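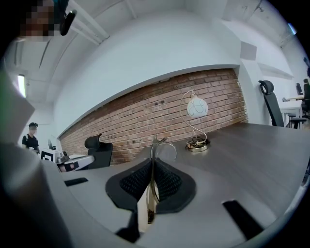
Support > Facilities Requests > Furniture and Lighting > Closed tickets

We use cookies to keep you signed in and to remember your location settings. Accept all | Manage preferences

Ticket: Desk lamp, brick-wall office, Wiltow building
Category: Portable lighting
Raised by: Dorothy Haslam
Priority: Normal
Status: Closed

Fault as reported
The table lamp on the dark grey table flickers when first switched on and goes out after 30 minutes. It comes back if left alone for a while. The lamp is the one with the round white shade, patterned with dark swirling lines, on a curved silver stand. Staff would like to keep it, as the ceiling lights are harsh in the late afternoon.

Facilities Desk, first response
Thank you for your report. Please switch the lamp off at the wall and do not use it until it has been inspected. Kindly confirm whether other equipment on the same socket is affected.

Requester
Nothing else on that socket is affected. The lamp has been switched off. It was last moved in March, when the tables were rearranged.

Facilities Desk, site visit, 19 May 2022
Socket tested, no fault found. Fuse sound and of the correct rating. The bulb was found to be of a higher wattage than the label inside the fitting allows, and had been screwed in loosely. The flex was coiled round the base and pulled tight where it enters the stand. Outer covering intact, no exposed wire.

Action taken
Bulb replaced with an 8 watt LED from stores. Flex released at the entry point. Lamp run for 90 minutes without flicker or loss of light. Base and shade cool to the touch at the end of the test. Inspection label 39 applied to the plug.

Advice to users
Replacement bulbs must be requested through this desk and must not be brought from home. Cables may be gathered beside the base but should not be wound tightly round it. The shade hangs freely from the hook and should be held steady when the lamp is moved.

Requester
The lamp has worked normally since the visit. I am content for the ticket to be closed. Could the spare bulb be left at the Tindall reception?

Facilities Desk
Spare bulb left at reception in an envelope marked with the ticket title. Ticket closed.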